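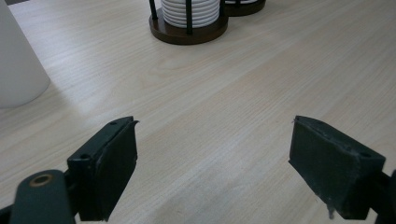 Hand-held gripper inspection, table station
Project: Clornow
Unit: Rident 203
Date: 6 July 2024
Inspected by: Teresa Urbańczyk

Reason for inspection: fingers did not open fully on release during coaster pick-up. Operator reported a pinched fingertip, skin not broken. Unit pulled from use the same shift.

1. Finger pads, left
Attention. Upper edge of the pad is curled and uneven. Replace before return to service.

2. Finger pads, right
Fail. Pale frayed strand hanging from the lower edge of the pad. Do not pull it or trim it with the pad mounted. Face has gray specks and some wear along the top edge. Clean the left face too while the unit is apart.

3. Finger screws
Pass. Torque checked on both sides, nothing loose.

4. Linkage arms and bushings
Fail. Left arm sticks for the last part of its travel when released slowly. Right arm moves freely. Brass-colored bushing on the left arm to be removed and checked for fibers. Log shows 3375 cycles since the last bushing change in May.

5. Trigger and return spring
Pass. Spring swapped with the one from the spare unit and the fault stayed, so the spring is ruled out.

6. Work surface
Pass. Keep the area between the fingers clear when testing open and close. Coaster holders stay at the back of the table.

7. Operator safety
Comment: the pinch happened when the operator reached in to free a coaster by hand. Lock the trigger first. The Gaete instruction sheet covers this on the second page but the copy at the station was missing that page. New copy printed.

8. Parts ordered
Pad set, two. Left bushing, one. Jalteo order 1138.

Result: NOT CLEARED. Tag stays on until items 1, 2 and 4 are closed. Run 400 open and close cycles with no load before sign-off.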